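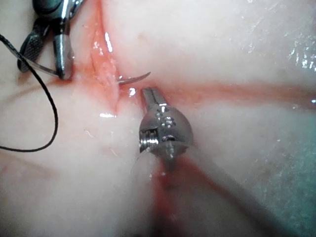
Hi everybody, and happy October! I owe you a newsletter from September, I know. I was on the road for most of it, and the rest of it I spent asleep on my sister's couch, so you're getting one big fat one instead.

First the news. The new Jordan Kettle EP is finished! It's called Pickering, it has five songs on it, and it comes out everywhere you stream things on October 8, 2019. If you pre-saved it last month it should just show up in your library that morning (if it doesn't, write back and tell me, I had two people miss the single that way and I felt terrible).

For those of you who came on board after the spring shows, I've been working with Jordan since he was handing out burned CDs in the parking lot behind the Brurnham. I still have mine. It has a coffee ring on it and track four skips, and I like that version of "Long Way Down Miller" better than the one we put out, which drives him crazy. He was rapping over beats he'd made on his cousin's laptop, all drums and one sad organ sound, and he'd sing the hooks very quietly like he was hoping you wouldn't notice. Well, people noticed. On Pickering he sings a lot more. There's one song, "Ten Percent Battery," with no rapping on it at all, and when he played it for me in the car I made him play it again before I'd let him out.

Marisol Zavala produced three of the five, and if you know her stuff you'll hear her right away. She loves a bass line that comes in late. She also got Jordan to redo every single vocal on the title track after we all thought it was done, and I was on the phone complaining about the studio bill, and then I heard the new take and shut up. The other two he did himself at home. You can hear a bus go by on the last one if you've got headphones. We left it.

Now the shows! We're doing a short run this month, mostly small rooms. The hometown one is at the Brurnham, doors at 8, Jordan on at 10, and please don't come at 10 and miss Stelulitz. They're a duo, one of them plays keys and the other one raps and sort of hollers, and they opened for us twice in September and sold more shirts than we did. Kirsty Cheetham is DJing between sets. She told me she's bringing only records from her mom's house, so expect a lot of slow jams and at least one gospel choir.

Tickets are $16, same at the door if there are any left. All ages, but bring ID if you want the wristband. The parking lot is torn up on the north side, so come in off the alley.

A few of you asked about vinyl. Yes, I want it too. We priced it out and the wait at the plant is long, so it won't be before spring at the earliest. What we do have is cassettes, in a kind of ugly green that has grown on me. Wendy Ackroyd did the lettering by hand, and she also did the new shirts, the ones with the telephone pole. I ordered too many smalls again. If you're a small, please, I'm begging you, buy a shirt.

The video for "Ten Percent Battery" is being edited now. Itudico shot it over one very long night, mostly in a laundromat, and I'm in the background folding the same towel for what felt like a week. I'll send the link to this list before it goes up anywhere else.

Oh, and the radio thing. Kelly Wragg had Jordan on her late show a couple of weeks back and he did a freestyle over an old soul loop she picked without telling him. He rhymes "casserole" with "parole," which I was not prepared for. It's up on her page along with the interview, where he talks about writing verses on the backs of his grandmother's church bulletins and getting in trouble for it. The interview starts a little way in, after the weather.

If you want on the guest list and you've helped us with posters, email me by Friday with your full name, the one on your ID. Last time I had three Mikes at the door and no last names.

Okay, I have to go pack cassettes. See you at the Brurnham, say hi at the merch table, and wear a small.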